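About Rornel Table School

13 May 2021
By Rianne Martens

Rornel Table School teaches children and adults to set a table, serve a simple meal and clear up afterward. We started in January with one class in the back half of a former shoe store. We now have 70 students enrolled across the morning and afternoon groups, and most of them live close enough to walk.

The school was founded by Mei Pennington, who ran the dining room at a residential summer program for many years. She noticed that plenty of teenagers could cook a little but had never been shown how to lay out a meal for other people. Her first course was five lessons long. It covered where things go, how to pour, how to pass a dish, how to fold a napkin and how to wash up. We still teach those five lessons in the same order, with a few additions.

Classes are small and every student gets a place at a table. Children under 8 come with an adult. Older children and grown-ups work in pairs, one serving and one seated, and then they trade. We don't grade anyone. At the end of a course each pair serves a light meal to the rest of the class, and families are welcome to come and eat it.

Our rooms are at 258 Dostow Street, on the ground floor, with step-free entry from the parking lot. The front room is for teaching. The back room has two sinks, open shelves and the dish racks. We spent $2,860 on shelving and plumbing before we opened — more than we had planned, but the sinks are used all day.
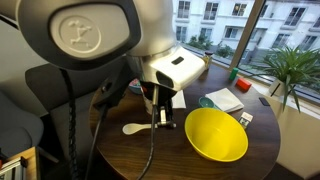 Our tableware is ordinary on purpose. Students learn with the kinds of things they are likely to have at home, and we bring out china and glass in the last lesson only. A beginner's setting can be as plain as a yellow plastic bowl, a white plastic spoon and a paper napkin folded square, laid straight on the dark wood of a round table. Round tables take some getting used to, as there are no corners to line things up with. We teach students to start from the bowl and work outward.

Adult evening courses are taught by Rianne Martens, who also looks after enrollment. Fees are paid by the course, and a missed lesson can be made up with another group. To ask about a place, call or stop in during class hours. The entrance is on the Peeters Lane side, next to the bike rack.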